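Category: Channels & Media / Interviews

Plesent Turns to Retail Receipts and Printed Inserts as Paid Social Costs Rise

September | By Lucero Tamayo, Staff Writer

When the household goods company Plesent reviewed its marketing budget last spring, the largest single line was paid social media. It had held that position for six years. By the time the new plan was approved, it had fallen to third, behind a program of printed parcel inserts and a smaller arrangement under which the company's offers appear on the back of grocery receipts.

Annette Lalley, who has directed brand marketing at Plesent since the company moved its head office, described the decision in an interview as a matter of cost first and principle second. "We were paying more each quarter to reach the same people," she said. "Our agency showed us a chart of what it cost to win one new customer, and the line had gone in one direction for eleven quarters. At some point you have to ask what else that money could do."

The company began with a limited test. Inserts were placed in 4,000 parcels sent out by a mail-order stationery retailer whose customers, according to Plesent's own research, were similar in age and household size to its existing buyers. Each insert carried a code that could be used once. Over the nine weeks of the test, 337 codes were redeemed.

Ms. Lalley said the result was better than her department had forecast, but she cautioned against reading too much into it. "It was one retailer and one season. We had a good offer on the card. If we had put a weaker offer on the same card, I would expect a different number, and we have since tested that and found it to be the case."

The second insert, which offered free shipping in place of a discount, was distributed in the same quantity and brought in 63 redemptions. The company has not repeated it.

Media planning for the program was handled by Hirose, an agency of 22 people that had previously worked mainly with regional banks. Martin Orley, the planner assigned to the account, joined part of the interview by telephone. He said that many advertisers had stopped considering inserts because the format had become associated with low-value mailings.

"There is a perception that everything printed goes directly into the recycling," Mr. Orley said. "Some of it does. But a person who has just opened a parcel they ordered is paying attention to what is in the box. We wanted the card to be read at that moment, and we kept the wording to 40 words or fewer."

He added that the agency had asked for control over which items shared the parcel with the card. The retailer agreed to limit each shipment to two inserts from outside advertisers. Mr. Orley regards this as the most important term in the contract and said he would have recommended against the purchase without it.

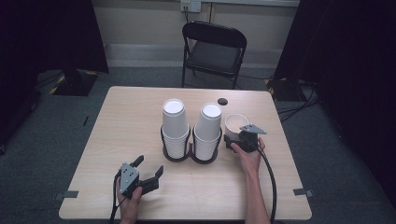

The receipt program developed separately. Plesent was approached by Lolley, a company that sells advertising space on the reverse of printed receipts in independent grocery stores. Ms. Lalley said she had declined two earlier proposals from the same firm and agreed to a third meeting only after the terms were changed so that Plesent would pay according to the number of offers used.

"I was not persuaded by the first presentation," she said. "It talked a great deal about impressions, and I do not know what an impression is on the back of a receipt. Most people fold it and put it in a coat pocket. When they came back with a price per redemption, we had something we could compare with our other channels."

The first receipt offers ran in stores across two counties. A total of 881 were used at the register before the end of the trial, a figure Ms. Lalley described as satisfactory for a product that many shoppers had not seen before. She declined to disclose the price paid for each one.

Asked whether the new channels had caused any difficulty, she mentioned lead times. A social media advertisement can be corrected in minutes. A printed card cannot, and in the second month of the program a batch was delivered with an expiration date that had already been changed on the company's website. Customer service honored both dates. Plesent now requires written approval of every proof from marketing, legal and customer service before it is sent to the printer.

Measurement has also required adjustment. The company's reporting system was built for digital campaigns and updates overnight, while the grocery figures arrive in a spreadsheet once a month. "My finance colleagues would like those numbers sooner, and so would I," Ms. Lalley said. "We have asked. The stores are small businesses, and they send the paperwork when they can."

Plesent has not withdrawn from social media and does not intend to. It continues to pay for advertisements at the time of new product launches, and its customer support team answers questions through two platforms. What has changed, Ms. Lalley said, is the expectation that every campaign will begin there. Brand managers who submit a plan are now asked to name at least one channel that does not depend on an auction for advertising space.

Mr. Orley said that Hirose had received several inquiries from other advertisers about parcel inserts in recent months. He expects prices to rise as a result. "If every household brand does this, we will be back to five cards in every box, and then it stops working," he said. "I have told our clients that plainly."

The company is preparing a further insert test with a retailer of garden supplies, and the grocery program will be extended to a third county if terms can be agreed. Ms. Lalley said the results of both would be reviewed before the next annual budget is set.

Contact the editorial office | Reprints and permissions | All rights reserved | Back to top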